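Litetti Finger Set for Small Two-Arm Benches
Print | E-mail

Brustow Bench Supply — Grippers & Fingers
Item 2315
Price: $166 per set (one arm)
Fits: Bakilana wrist, Cloltine wrist with adapter ring

I get more mail about fingers than about anything else we sell, and most of it comes down to one question. Are the yellow ones any better than the fingers that came with my arm? So I spent a good part of September finding out, and this page has turned into something between a product listing and a diary. Sorry if you only wanted the bolt pattern (it's near the bottom!).

My test bench is nothing fancy. Two arms on one rail, walls on three sides so stuff doesn't end up on the shop floor, and a pile of things I would normally have to pick up myself: cloths, a plastic basket, a plush toy, a few drink bottles. I like cloth best for testing fingers because it shows every fault. A rigid block will forgive a sloppy grip, but a thin hem lying flat on a slick surface won't forgive a thing.

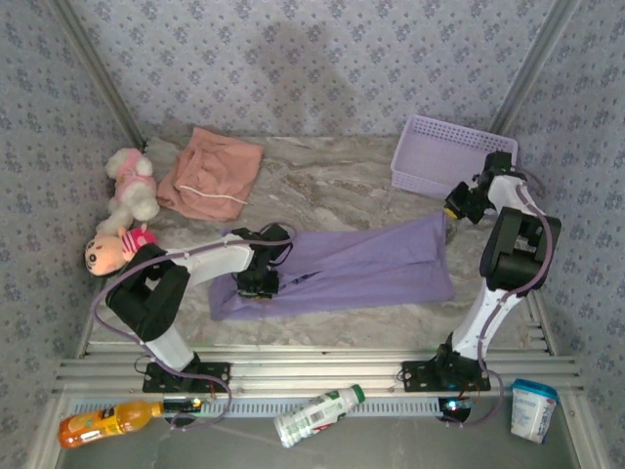
Mabli Samuel says I make too much of cloth. Her argument is that anyone sorting bottles and cups all day should care about squeeze force first, and that a finger tuned for fabric gives up too much there. She runs the stock fingers at a low setting and has no plans to change. Fair enough, and if your day is all bottles, save your money and keep what you have.

Where I think the Litetti set earns its price is the tip. It's flat and fairly wide, so you can come down beside a fold and close on it without having the angle perfect. With my old fingers I had to line up the wrist camera, back off, line it up again, and by then I could have folded the thing by hand. I ran the same pick routine with both sets and the Litetti fingers needed far fewer second tries. I didn't keep a proper tally, so take that as one person's opinion — a person who was pretty pleased by the end of it.
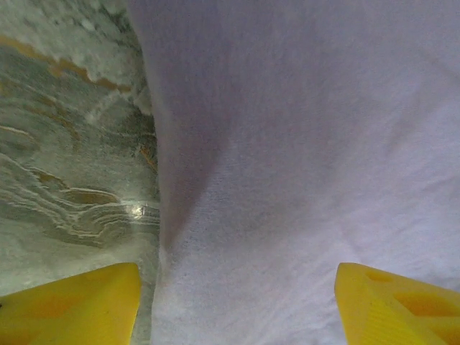

The other thing I was curious about was the wrist camera view, and this one is mixed. Bright yellow is easy to tell apart from most fabric, and that helps a lot when you're going through footage later. The fingers do take up a fair bit of the lower corners, though. If your camera sits close to the wrist, tilt the mount up a notch before you start, or you'll lose the spot where the tips meet the work. I also had to turn exposure down on white fabric.

Speed is worth a word too. I used the slow profile for anything near a hand or a sleeve and I'd ask you to do the same, whatever fingers you're running. The fast profile also smears the camera picture more than I expected.
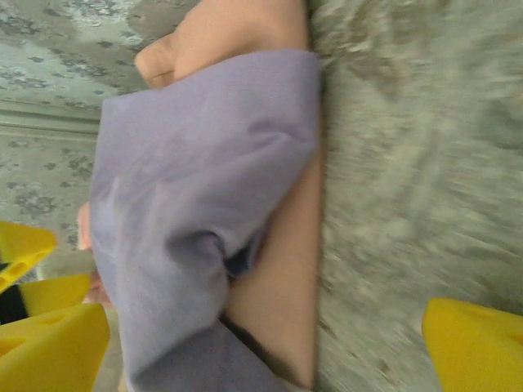
Swapping sets takes a small hex key and a little patience. Two screws per finger, and the inner one is hard to see, so do it with the wrist turned up toward you. Run the home routine again afterward! I forgot once and the tips met off center all morning.

Cloltine owners need the adapter ring, sold separately. Afshin Mohammadi at our parts desk can tell you which version of the ring goes with your wrist if you send him the number off the base plate.

Bolt pattern: same as stock Bakilana, 2 screws per finger
In the box: one finger set, spare screws, hex key
Not in the box: adapter ring, camera mount
Complete bench kit with rail: $1550, ask for lead time

Returns are fine on unused sets. If you've trimmed the tips, they're yours.

Contact Brustow Bench Supply | Copyright Brustow, all rights reserved | Back to top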